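Intro to Food Service Operations
Unit 6 handout: Flatware, trays and the numbers behind them

Read this before the July session, please. I know the last handout was long and I promised a shorter one. It's a little shorter.

Where we left off

Last time we worked through plates and bowls and talked about why the dish room sets the pace for the whole dining room. If you missed it, get the notes from somebody at your table, and look at the part on rack loading twice. Flatware follows the same logic, except the pieces are small, cheap on their own, and very easy to lose. That makes it the category new managers ignore and then panic over in month three.

How much do you need?

The word you'll hear is "par." Par is the quantity you want in the building at all times, counting what's on tables, what's in the dish room and what's on the shelf. I like to start with seats and multiply. For a plain lunch place I use three of each basic piece per seat. For a buffet I go up to four, since people take a fresh fork every time they get up (so do I, and I teach this stuff).

Let's do one. Say the Rutherford dining hall has 500 seats and runs a buffet. Four forks per seat gives you 2000 forks. Knives can be lower. Plenty of guests at a buffet never touch a knife, and two per seat gets you to 1000. Spoons depend on the menu, so look at the menu before you look at the catalog! Soup every day means you need soup spoons every day, and I have seen an opening order go out with none on it.

Please don't memorize those multipliers as if they came down from a mountain. They're where I start. A place with a slow machine needs more, a place that washes all day long can get by with less.

Shrinkage

Flatware disappears. Most of it goes into the trash with the napkins, some goes home in lunch bags, and a bit gets chewed up in the disposal. When I ran the Fokano cafeteria we lost about 35 teaspoons a month, and that was after we put a magnet on the scrap bin. Before the magnet I didn't even keep a number, which should tell you what kind of manager I was.

What helped there:
Magnet lid on the bin.
A shallow bus tub for silver only, so it never rides under the plates.
A count on the first morning of the month, done before anyone clocked in for lunch.

I'll ask you to write a one-page shrinkage plan for homework. See the end.

Knives, in particular

You need to know three kinds for this course. The butter spreader is short with a rounded end and goes on the bread plate. The dinner knife, or table knife, is the everyday one, and many patterns put a fine serration along the lower part of the edge so it can get through chicken without a fight. The steak knife is its own thing, with a real point and real teeth, and I store and count it separately from everything else.

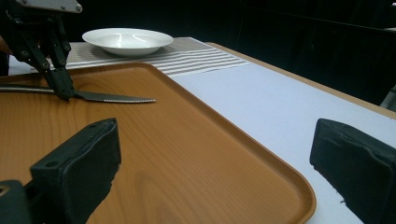

Fig. 6.2. Table knife on a serving tray. Note the fine serrations near the tip.

Buyers go back and forth over serrated versus plain. Serrated edges hold up longer with no attention, and in a place with a lot of covers I want that. Plain edges look nicer in a formal setting and can be touched up, although I have yet to meet the restaurant that does it to its table knives. If a chef tells you the knives are dull, ask which item on the plate started the complaint. Half the time it's the pork.

Handles matter too. A hollow handle feels balanced in the hand and costs more, and the seam can open up after enough trips through the machine. A solid one-piece knife is heavier at the blade end and just keeps going.

Trays

We'll spend less time here. Sort trays by what they do: carrying, serving, or sitting in front of the guest while they eat. Carrying trays want grip. Serving trays want to look good from above, and a glossy finish does that, but the gloss also means things slide, so train people to load the heavy piece in the center and walk it level. Try this at home with a glass of water and a long hallway – outside is better.

Buy trays that stack dry. If two of them trap water between them you'll smell it by the end of the week. Also check that they fit your rack before you order, with a tape measure, in person. Don't trust the drawing.

Comparing two quotes

In class we'll go over sample quotes from Maller and Tulico for the same opening order. Maller comes in cheaper per dozen, Tulico throws in delivery and lets you reorder the pattern in small lots. Bring a calculator. I want you to work out the first-year cost of each, including replacements at the shrinkage rate you pick, and be ready to defend that rate out loud.

A hint: look at the minimum reorder on the Maller sheet. It's in the small print at the bottom.

Homework

1. Set par for forks, knives and teaspoons in a 120-seat lunch café that washes twice a shift. Show the multiplier you used.
2. One page on shrinkage. Real steps, with who does them and when.
3. Go eat somewhere with table service and write down what was on the table when you sat down and what showed up later.

Turn it in at the start of class, on paper. We start at 9:00 and the quotes come out first, so don't be late.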